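Sadden: a tasting notes collection for whisky and other spirits

Hello, and thanks for having a look! Sadden is my own collection of tasting notes, tidied up into one table so that other people can use it. It has 1757 notes on 277 bottles, mostly single malts, with a fair bit of rum and a small corner of brandy that I keep meaning to expand.

I started it because my notebooks were falling apart (one of them had a dram spilt down the middle, and the whole Tenilell section is still a bit of a guess). Each row is one note on one pour. If I went back to the same bottle a month later, that's a new row, even when I changed my mind completely.

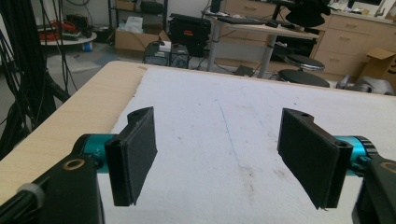
There are 8 columns: bottle, distillery, type, cask, strength, nose, palate and score. Scores go up to 20 and I'm a stingy marker, so please don't read a 12 as an insult! Cask is whatever the label said, and it's blank where the label said nothing. Strength is always by volume.

A few things to watch out for. Taheri changed its labels partway through, so you'll find it under two spellings and I haven't merged them yet. The Ativton rums are all from sample bottles, which had been open a while, and I think I was too hard on them. My nose notes also say "apple" far too often. Sorry about that, it's just what I smell.

The file is plain CSV, commas between fields, UTF-8, with quotes round anything that has a comma in it. Use it for whatever you like, and a mention would be nice if you publish something. Corrections are very welcome, especially on casks. I do a batch of fixes each September and the old versions stay in the archive folder.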